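3.2 Why people begin a personal blog

We read the first public post of 1183 personal blogs hosted on Plenier and Tumeck and coded the reason each writer gave for starting. Posts with no stated reason were set aside. The most common reason was the wish to put feelings somewhere outside the home. Encouragement from a friend came second, often after the friend had read a private draft.

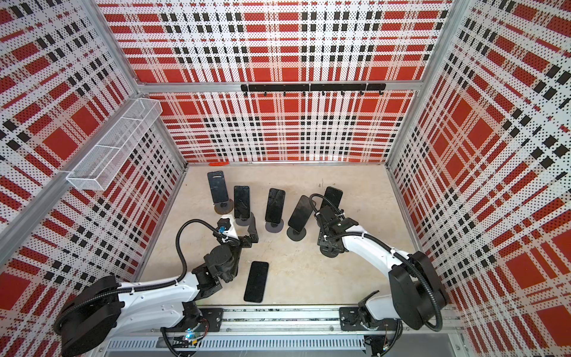
3.3 Writing for strangers

Some 600 writers said they did not want family members to find the blog. Most of them still left it open to search. Henriques describes this as a preference for unknown readers over known ones, and our interviews fit that account. One writer in Rernberg told us she would delete a post if her sister mentioned it, but was pleased when strangers left comments.

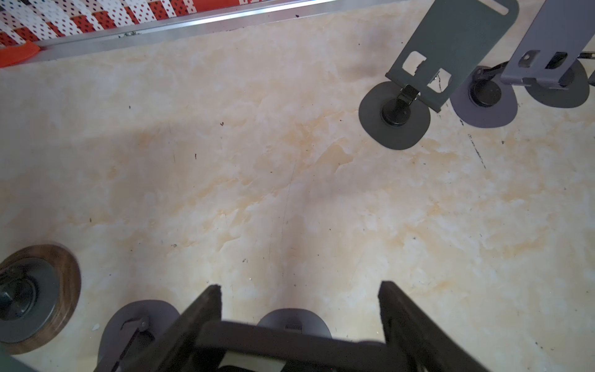
Figure 4. Pale floor surface with orange and tan veining, beside a metal rail.

Interviews were held with 17 writers and coded by Wycliffe Mabula. Each lasted under an hour. We asked when they wrote, whether they edited before posting, and what they left out.

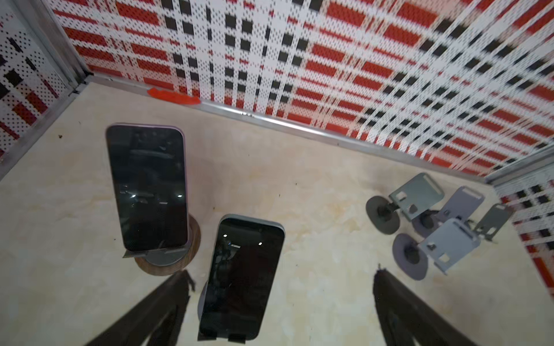
Names were the item most often left out, followed by workplaces. Several writers changed small details, such as the town or the number of children, and kept the rest as it happened. Two had gone back to restore the real details once the people involved had moved away.

Comments mattered less than we expected in the early weeks.

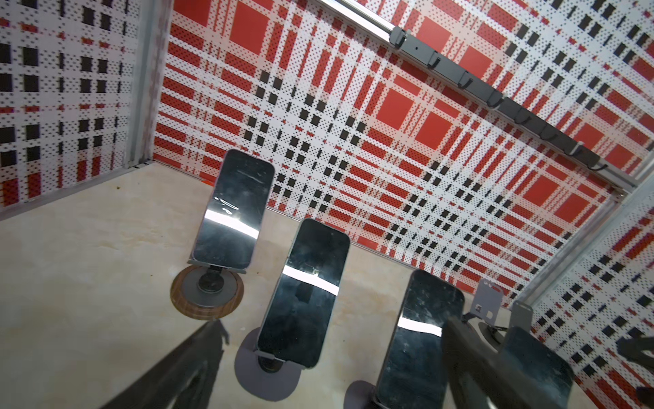 Writers with no comments at all in the first month were about as likely to keep posting as those with a few. The difference appeared later, and we return to it in Section 5.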